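Petoda Games Library – Return Inspection Checklist, with Comments
For everyone who checks in a box at the Utholm branch. Revised in December.

Thank you for taking a turn at the returns desk! Our shelves passed 1,000 games this year, and every box that goes back complete makes for a happier evening in somebody's kitchen. Please take your time, and write your comments as you would talk – we read all of them.

1. Box and lid
Corners whole: OK
Lid closes flat: OK, after taking out an extra rulebook
Comment: The Wulley farm game has a split corner again. I used the wide tape on the inside, and it should hold until spring if people carry it level.

2. Small parts
Bags sealed: OK
Age label readable: NO
Comment: The label on the marble run had rubbed away almost completely, and with small balls in the set I would hate for it to go home with a toddler. New label printed and stuck on the short side, where hands don't rub it so much.

3. Cards
Deck complete: 78 of 78
Clean and dry: OK
Comment: A little sticky on the first few, jam I think, and they wiped up nicely with a barely damp cloth. Let them air for an hour before you put the band back on.

4. Wooden pieces
Splinters: one found, sanded
Paint chipping: none
Comment: Run your thumb along every edge, even on the sets that look brand new. The Vlad castle is lovely but the towers are rough underneath, and I've asked for finer sandpaper.

5. Puzzles
Weighed against the card in the lid: OK
Comment: The 500 piece harbor came back a touch light, so it sits on the waiting shelf with a note. The family is looking under the sofa, bless them.

6. Battery toys
Compartment screwed shut: OK
Leaks: none
Comment: Please take the batteries out before shelving, and drop the tired ones in the blue tub by the door.

7. Sorting table
Cleared and wiped at closing: see comment
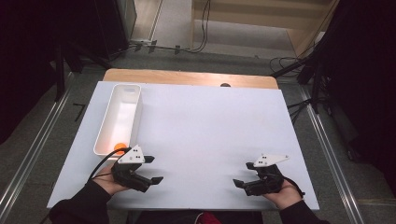 Comment: I ran a bit past closing, so the wiping got done first thing the next morning with the mild soap. We are down to the last bottle of that, and a pack of 100 cloths would be welcome too whenever the next order goes in.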